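I spent eleven years on the packing benches at a pottery firm before I moved upstairs to do the rotas, so when people ask me what I think of the arms, I have opinions. Some of them even agree with each other.

We make and finish mugs, mostly. They come in from Drititz, get looked over, get handed on and get boxed, and for as long as I've known the place the looking over and handing on has been done by people standing at a bench (Iloston is not a town with a lot of other benches, I should say). Then last September the first pair of arms went in, and everybody had a view by the tea break.

Mine was that we'd all be out by Christmas. I was wrong about that, and I'd like to be fair about being wrong, but I don't think the people who told us to stop worrying were right either.

What went first was the talking. Eleni Delić and Fatos Radonjić worked opposite each other for 7 years, passing mugs across and putting the world to rights. Now Fatos looks after the arms and Eleni is on returns, at the other end of the building. Neither of them lost a penny. Both of them will tell you the day is longer. You can't put that on a spreadsheet, and I know because I keep the spreadsheet – there's no column for it.

Then there's the matter of hands. I have a wrist that clicks from all those years of picking up and turning, and so does half the packing room. If a machine wants to do the turning, it's welcome to it! Adesuwa Ekpo had two spells off with her thumbs before the change and none after, and she'd be the first to shout if anyone tried to take the arms away. I'd shout with her. People who get sentimental about bench work have usually not done much of it.

But a job is also what you know, and here I get crosser. Adesuwa can feel a bad glaze with her fingertip before she's even looked at it. She taught me, and I never got half as good. The new starters don't learn it, as they come straight in to mind the arms, and in ten years we'll be paying somebody in a nice jacket to explain glaze to us.
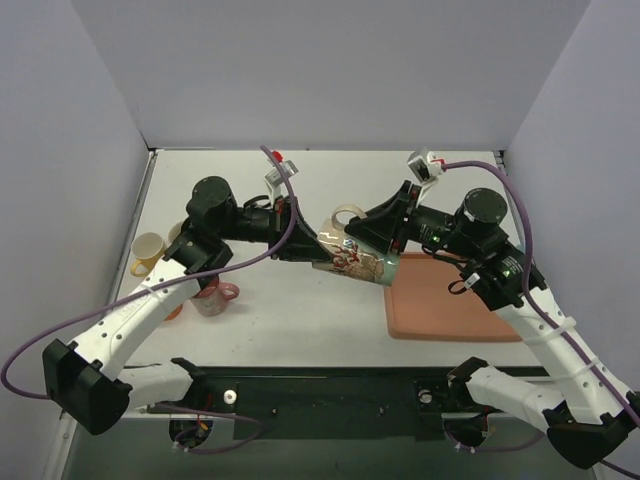 So who should decide what the arms do next? The people who did the job before them, sat down with whoever sets the machines up, on paid time and before the order is signed.

We had it the wrong way round. Nikola Kozłowski from Sellis came to set everything up, a very pleasant man, and he'd been given a plan drawn by someone who had never held one of our mugs for longer than it takes to drink out of it. He spent an afternoon with Fatos and went home with four pages of notes. That afternoon should have happened in the spring.

The second pair cost us £3,795 in extra fittings alone, and I signed the form. I'd have liked to see the same again go on teaching, with Adesuwa on a stool and two youngsters beside her, a crate of seconds and no hurry. I've asked for it. Marin Vasić, who runs the floor, says he'll look at it after the stocktake, and I've put it in his diary myself, in pen.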